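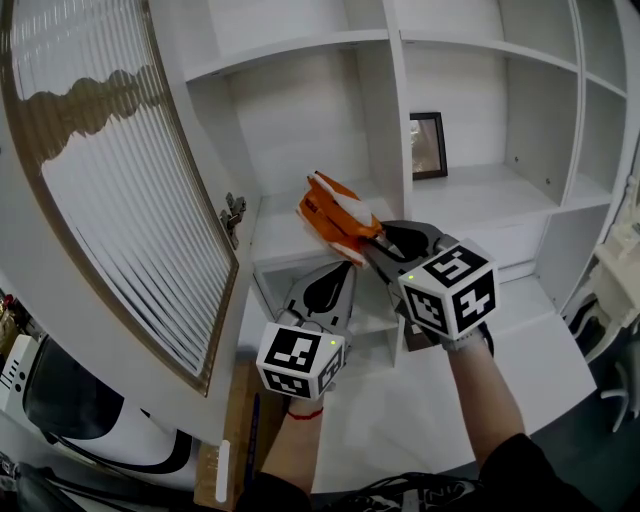 MEDIA RELEASE
For immediate use

Bullix opens Stamine storage wall at Bundham and starts free put-away sessions

Cabinetry maker Bullix has opened its new Stamine storage wall to the public at the Bundham showroom. The wall is a white built-in unit that combines open cubbies, glass-panelled doors and a counter with drawers below. From May, visitors can also book a free session at the wall and try packing it with their own household things before they order.

Stamine replaces the company's earlier modular shelving. It is sold by the bay, so a customer can start with a single bay beside a doorway or fill a wall from floor to ceiling. Each bay is made to order, and the compartments can be set out in different sizes within the same run.

The range was developed after Bullix surveyed 557 of its past customers on how they used the shelving they already had. The most common complaint was shelf depth. Customers said deep shelves ended up with a back row that was forgotten, usually soft goods and half-used packets. Standard Stamine shelves are 300 mm deep, and a deeper shelf is offered only in the lower part of the bay.

The second complaint was about bags. Spare bags, cloths, refill packs and other soft items do not stack, and they slide forward when a door is opened. Many people had given them a drawer, then lost the drawer. The low compartments in the Stamine wall are meant for this kind of thing. They sit within easy reach, can be left open or put behind a door, and have no lip at the front, so a cloth or a soft package can be pushed straight in or pulled straight out with one hand.

"We wanted a cupboard that still works on a busy weeknight," the company said. "If it takes two hands and a bit of rearranging to put a bag of cloths away, the bag of cloths will live on the bench. That was what our customers were telling us, and it matched what we saw in our own homes."

About the doors

The doors are framed in white with a panel of fluted frosted glass. The vertical ribbing lets light through and softens whatever is on the shelf behind it. A brown arched border around the glass is the one decorative detail on the door, and customers who prefer a plain door can order it without the arch at no change in price. 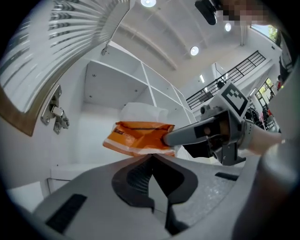
Hinges are supplied by Rüegg and are fitted to the inside wall of the cabinet, where they can be reached with an ordinary screwdriver once the door is open. Doors that drop slightly over the first few months can be brought back into line by the owner. Instructions are printed on a card that comes with each bay, and the showroom will run through the adjustment on request.

Doors can be hung to open left or right. Bullix recommends deciding this on site. In a run that finishes at a corner, a door hung the wrong way will block the cubbies next to it, and the wider the door the worse the problem. Installers will rehang a door once at no charge within the first year.

A baseboard panel runs along the foot of the cabinet. It is cut to the floor during installation, so small variations in level do not show.

Put-away sessions

The sessions at Bundham are open to anyone planning a storage wall, whether or not they intend to buy from Bullix. Each one takes up to an hour. Visitors are asked to bring a box or two of what they would really be storing, and to include the awkward things – plastic bags, cleaning cloths, opened packets, chargers, the good tablecloth.

Visitors place everything in the wall themselves. Showroom staff stay nearby and note which compartments fill first and which stay empty, and the notes are used to draw up a layout. The layout is emailed to the visitor and can be taken to any cabinetmaker.

From trial sessions held before opening, Bullix found that most people filled the shelves between hip and eye height and left the top ones alone. The company has since changed its suggested layout. The upper shelf is now one long run with few dividers, suited to suitcases and spare bedding, and the smaller cubbies have been moved into a column at the side.

Trial visitors also asked for somewhere to put things that are only there to be looked at. A small picture frame fits comfortably in the standard cubby with room to lift it out and dust behind it. Bullix now suggests leaving at least one cubby in each bay free of storage for this purpose.

The counter section is used in the sessions as a sorting surface. Boxes and baskets can be set down on top while the shelves above are filled. The front of the counter is panelled to match the unit and the drawers have small brass knobs. Other knobs are available, and customers are welcome to supply their own. 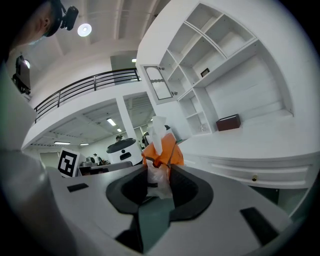 Prices and availability

Stamine bays start at $1728 including delivery within the metropolitan area. Installation is quoted separately after a site measure. The starting price covers an open bay with fixed shelves. Glass doors, the counter section and extra dividers are priced individually, and a full list is kept at the showroom desk.

The standard colour is white. Bullix will match another colour on orders of three bays or more, with a longer lead time. Samples of the glass and the door border can be borrowed for a week against a refundable deposit.

The range can be ordered at Bundham now and will be carried by 26 Bullix stockists by the end of winter. Stockists will have a sample door and a single cubby on display. The full wall, with its counter, can be seen only at Bundham.

Owners of the earlier Bullix shelving can still order replacement shelves and brackets. The old and new ranges use different fixings, and parts are not interchangeable. Customers who are unsure which one they have should look for the maker's label on the underside of the lowest shelf, or bring in a photo.

Visiting the showroom

The Bundham showroom opens at 9 am and the last put-away session of the day starts at 3 pm. Bookings for sessions are needed and can be made at the front desk or through the Bullix website. Parking is at the rear of the building. Prams and wheelchairs should use the rear entrance, which is level with the car park.

Children are welcome at sessions. Please do not bring food that needs refrigeration, paint tins or gas canisters.

About Bullix

Bullix designs and builds fitted storage for kitchens, laundries, hallways and living areas. The company makes all of its cabinets to order and offers a measure and install service through its own staff and approved installers.

Media enquiries

Bullix Media Desk, Bundham showroom
Plans and door samples are available to journalists on request.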